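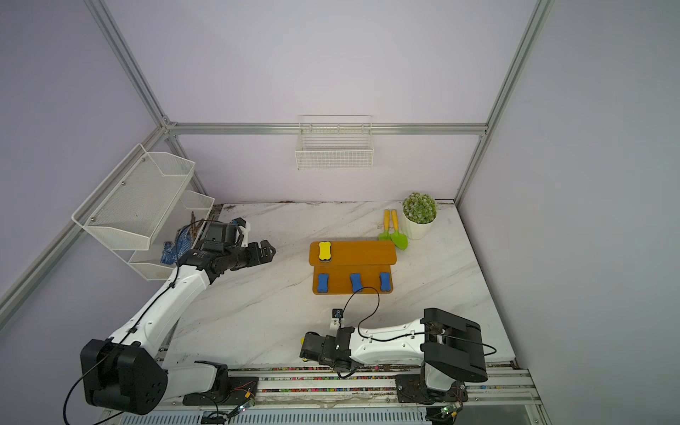
Sealing a marble countertop – worth it or not?

Posted by dpfeiffer, Oct 6, 2022

We moved into a place in Pernville with real marble in the kitchen. The installer says to seal it every January. My neighbor Deepak has never sealed his and says it's a waste. Who's right?

stonecutter50
Put a few drops of water on it and wait. If the spot goes dark, seal it. If not, leave it alone. Going by the calendar makes no sense.

ada_lp
I disagree. By the time water soaks in, oil already has. I do mine once a year and it takes 2 hours, mostly waiting.

stonecutter50
Too much sealer leaves a haze. I paid $300 to have one stripped.

ada_lp
Then you didn't wipe off the extra.

zubaida_s
Sealer won't stop lemon juice from etching. We found that out the first week – use a cutting board either way.

dpfeiffer
Did the water test. Dark spot by the sink, nothing anywhere else. I'll seal that end.

Recent topics
Grout color for a small bathroom
Pultmont faucet drips at the base
Laminate seam lifting near the stove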